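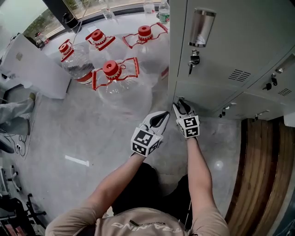 4. Mounting the Sturkum Wall Cabinet

Before you start, read all the steps in this section one time. The work needs two adults. The wall must be brick or concrete. For plasterboard walls, please see section 6.

4.1 Hold the mounting rail against the wall and check it with a level. Mark the holes with a pencil.

4.2 Drill the holes and push in the gray plugs from bag B. Clean the dust out of each hole first.

Note: The rail from the older Hestunex series looks almost the same, but its holes are in other places. Do not use it.

4.3 Fix the rail with the long screws. Do not tighten them fully yet.

4.4 Take the doors off the cabinet. Lift the body together and hang it on the rail. You should hear a click on both sides.

CAUTION: Keep your fingers away from the upper edge when the cabinet goes down on the rail.

4.5 Check the level again, then tighten all the screws by hand.

4.6 Put the doors back. If a door does not close evenly, turn the hinge screw a half turn and try again.

Note: Missing parts can be ordered with the number 591 for the rail set and 204 for the hinge set.

Text: Oleksandra Yatsenko. Revised August 23, 2025.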